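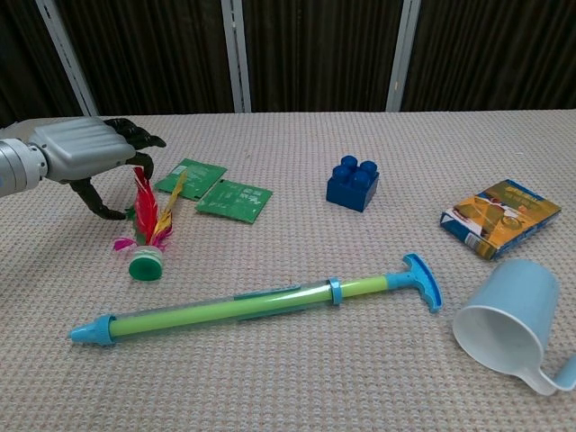
A feather shuttlecock for foot play is a small toy made of a weighted base and several feathers, kept in the air by kicking. The base is commonly a stack of thin disks, and the feathers stand up from it so that the toy falls with the base down. Colors are usually bright; one with a teal-green base can carry feathers in red, magenta-pink and yellow. In Mandasley it is sold together with other small toys, such as water guns and building blocks.

The game is played in pairs or in a circle, without use of the hands. The Tromthorpe club record, set in April, stands at 957 kicks.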